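Work surface enclosure

A work surface enclosure is a table closed on several sides by panels, so that small objects can be handled on it without disturbance from the room. It is used for sorting, for packing and for the placing of objects into boxes. The top is usually flat and of one light color, which makes small things easier to find.

The panels are commonly pale or gray and have no pattern. They keep drafts away and give an even background. The edges of the top may be protected by metal rails, with fittings at the corners.

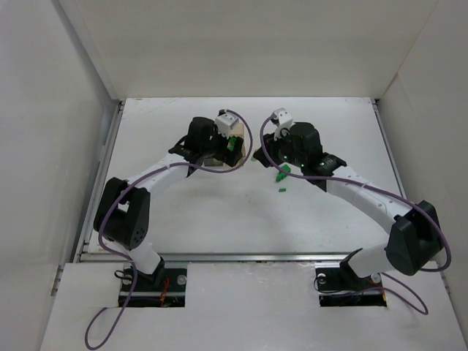 White tabletop with metal rails and an open box, inside a pale enclosure.

A white top shows wear early. Faint scratches are normal after some use and do not affect the work – deeper ones collect dust and should be filled. Morven Rutherford, in her handbook for the Trondon workshops, recommends wiping the surface with a soft cloth after each shift.

Open boxes are preferred to boxes with lids, as the hand can reach inside from above. Small boxes are often kept in the middle of the table.

See also: Workbench; Packing table; Storage box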